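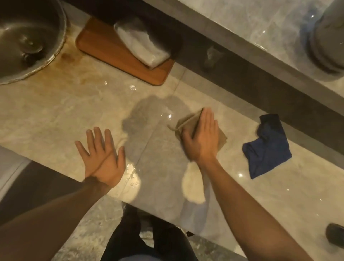
Acid is the first thing to rule out on marble. Vibeke Thorlacius had written this on the inside cover of her notebook in November, and she worked from it now. A spill left on the stone for the length of a phone call could take the polish off, and no amount of rubbing would put it back. The procedure was to cover the wet patch with a cloth, press, lift, fold to a dry side and press again. In practice she wiped. Everyone wiped. With the beige cloth under the right hand and the left hand flat on the stone, the weight of the upper body went into the counter and the back did not hurt until later.

The stain around the sink was another matter. It was brown, it began at the steel rim and ran out into the stone in streaks, and it had been there when she took over the Tamuno account. She had entered it on the first sheet as existing damage. Rust in marble does not sit on the surface. It has to be drawn out with a paste, which is left under plastic for a day and a night and then scraped off with something that is softer than the stone. The paste she used was called Preline and came in a tub with a loose lid. Two applications had changed nothing she could measure.

She measured it anyway. She had a steel rule, and she took the distance from the rim to the farthest point of discoloration on the right side. The first reading was 212 millimeters. The second, taken after the second application of paste, was also 212. She wrote both down and put the date, 2024-12-12, next to the second.

The counter was made of more than one slab. Where two of them met there was a thin straight seam, filled with resin at the factory in Horetti and polished flush. A fingernail drawn across it would not catch. Liquid found it all the same. Given a choice between open stone and a seam, a liquid will test the seam first, and if the resin has shrunk by the thickness of a hair it will go down and come up brown some weeks afterward at a place where no one remembers spilling anything. For that reason she worked across the seam and never along it. She changed to the blue cloth when the liquid had a color, because the beige ones went back to the laundry and were inspected.
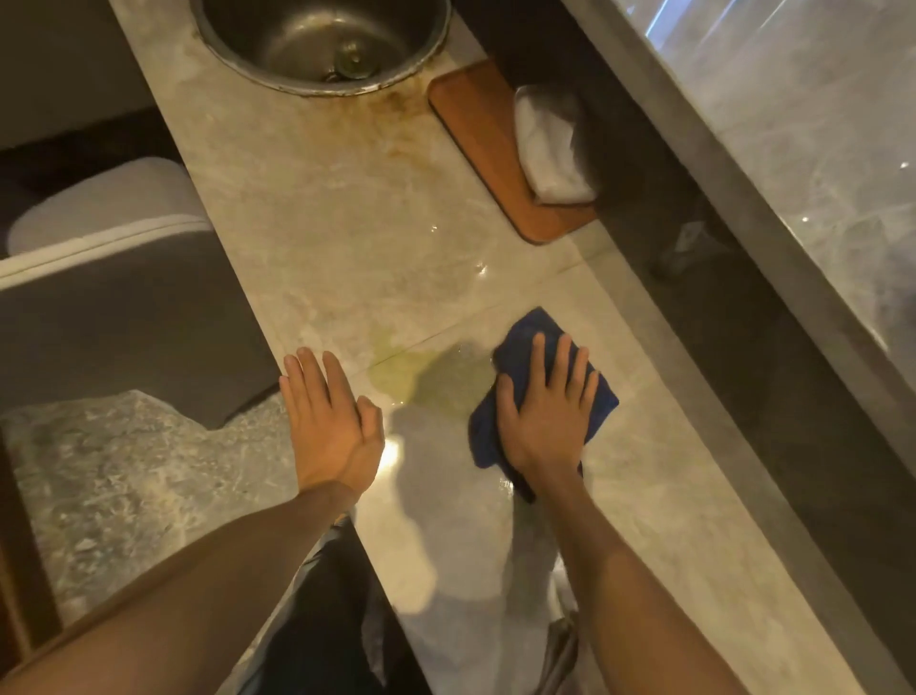 Lakmal Siddiqui said that the seam was fine and that the trouble was the sink. He had fitted enough of them to know. The rim was set down on a bead of sealant, the sealant let go after a few years, and water sat in the gap underneath all night with nowhere to drain. You could put paste on top until you retired. The rust was coming from below, from a clamp or a screw that should have been stainless and was bought cheap. Take the bowl out, he said, and you will find it in five minutes.

Vibeke asked what it would cost to take the bowl out.

He said 919, with new sealant and new clamps, and not including the stone if the stone cracked.

She asked how often the stone cracked.

He thought about this for longer than she liked. Then he said that it depended on who had cut the hole.

She wrote down 919. Under it she wrote the price of another tub of paste, which was 14, and drew a line between the two. The account allowed her to spend up to 50 without a signature. Anything above that went to Hashini Sheikh in the Sakow office, who would ask for photographs, a second quote and the name of the person who had accepted the counter when it was installed. That name was on file. It was Vibeke's own, from when she had worked on the other side of the business, checking finished rooms against drawings. She had passed the sink cutout at a tolerance of two millimeters. She remembered the drawing and she did not remember the screws.
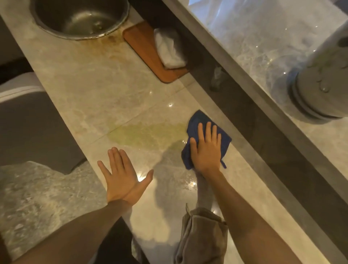
The second quote came from a firm that had no opinion about the sealant. It was 949. She placed it behind the first and clipped the two together with the measurement sheet on top, so that whoever opened the file would see the distances before the prices.

In the box marked "Accepted by" she printed her full name and the year. In the box marked "Cause" she wrote: corrosion of fixings below rim, not inspected at handover. She read it through and crossed out "not inspected," then wrote it in again above the line, in the same ink.

Lakmal asked whether he should come back with his tools.

She told him to wait for the signature. Then she rinsed out the cloth, wrung it, and laid the steel rule against the rim for a third reading.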